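Heltar Align - pose and timing software for hand-held gripper recordings
Version 3, from Utular
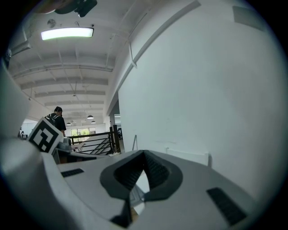
Can Heltar Align work with recordings made before we bought it?
Older recordings are accepted if the video and the motion log both carry timestamps. You import them the same way as new ones, but the first import takes longer, as the lens profile must be estimated from the video itself.

What the software does

Heltar Align reads the video of a hand-held gripper and gives back a clean path of the tool in space, together with the opening of the fingers at every moment. The result goes directly to your training or planning tools. It runs on a normal workstation with Linux, and no internet connection is needed after the license is activated.

Marker tracking is done on the full fisheye picture. We do not flatten it first - in our tests the flattened picture lost too much detail near the border. If a marker is hidden for a short time, the program fills the gap from the motion log and writes a flag in the output, so you can decide later if you want to keep this part.

Large rooms with plain walls are difficult for any visual mapping. For this case there is the Weldu map module, sold separately. It lets you record one slow walk through the room and use it again for all sessions in the same place. Please make a new map when furniture was moved.

Technical data

Input: MP4 video, CSV or binary motion log
Output: Zarr, HDF5, plain CSV
Memory: 32 GB recommended
Installer size: 724 MB
Settings in the configuration file: 184, all with default values
Activations per license: 2

What is new in version 3

The time offset between camera and log is now found automatically. The review window has a keyboard shortcut for "reject and go next", which many users asked for. Export to the old Trurnora format was removed in September; please stay with version 2 if you still need it.

Questions before ordering can be sent to Chaltu Moges at the Utular product desk. Please write which motion sensor you use and attach a short log file.

Related items
Weldu map module
Heltar Align, extra activation
Heltar Review (viewer only)
Printable marker sheets
Trurnora format converter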